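Weekend baker wanted at the Curstead tearoom

Monday, January 19, 2026 | By the Curstead kitchen
2 min read | 59 shares | 4 comments

We're a small, chatty kitchen (too chatty, some mornings!) and we'd love a weekend baker who likes making scones, soda bread and the odd ambitious tart, and who doesn't mind an early start with the radio on.
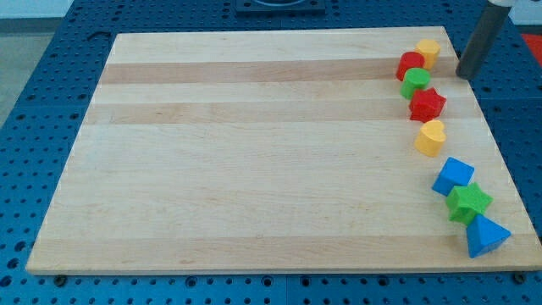 How to apply

Drop a letter in at the counter and tell us what you bake at home – disasters very welcome. Trial shifts are paid, and lunch is on us.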